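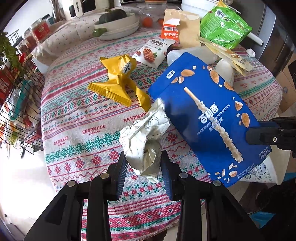
Workshop log, Kerkdale branch, September. Entered by S. Halvorsen.

Call-out 818, Bellamy house: low hot water pressure at the kitchen tap and upstairs basin. Fitzgerald Dvorak attended at 9.15 with Gyu-bin Choo. The isolating valve under the sink was found half closed and stiff with scale. It was replaced, and both outlets now run at full flow. The customer was shown how to turn the new valve and signed the sheet.

Returned parts: 3 cartridges from the Buvaris mixer taps, all leaking at the lower seal. Two have been stripped on the bench. The seals are worn on one side only – Arlo Alcantara suspects grit in the supply and will fit a strainer at the next visit.
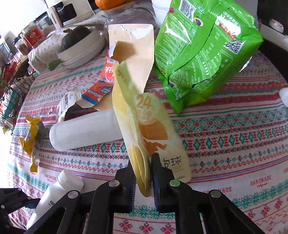

Seal kits are to be booked out singly from now on. Last month four were opened for one job and the spare rings could not be matched to a size afterwards. Small lettering on a creased packet, like that on the flap of the yellow pouch, is easily misread, so the size should be copied on to the job sheet before the kit is opened. Reginald Fitzsimmons will amend the sheet.

Outstanding: Cloltetus pump, noise on start-up. Bearings not yet checked.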